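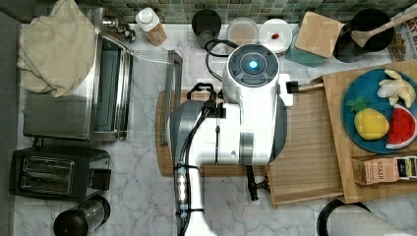
Re: [cumis-cells] Wrist cable faults on the kitchen cell

The gripper dropouts on the Cumis cell were a dress pack problem, and the firmware can stay as it is. The lead was chafing where it left the wrist, and the controller logged 1,076 comms errors on it before we pulled it. Our routing is now straps along the arm, a black bracket on the left clamping the cabling, and a free loop behind the wrist module towards the back of the counter. Keep that loop. If you strap it down flat, the last joint loads the connector at the end of its travel.

On Wed 8 March, the Donnelly site wrote:
> Same arm as yours, Solum controller. Gripper loses comms on
> drawer pulls, never on the cutting board. Swapped the Dutex
> lead already, no change. Do you leave slack at the wrist or
> tie everything back? And what is your inspection interval?

Slack at the wrist, tied back everywhere else. Check it at the drawer as well as at home, as the handle is where a low loop will catch.

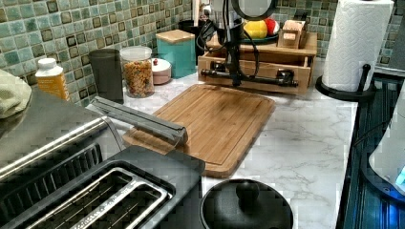

Possibly robot equipment near the drawer handle, cable loops either side.

Interval is 2,000 cycles for straps and bracket screws. Replace any strap that has gone shiny on the inside face. Log the joint 6 angle at each dropout; ours clustered within 31 degrees of the limit. If yours don't, look at the connector shell before ordering another lead. Next full re-dress here is in June.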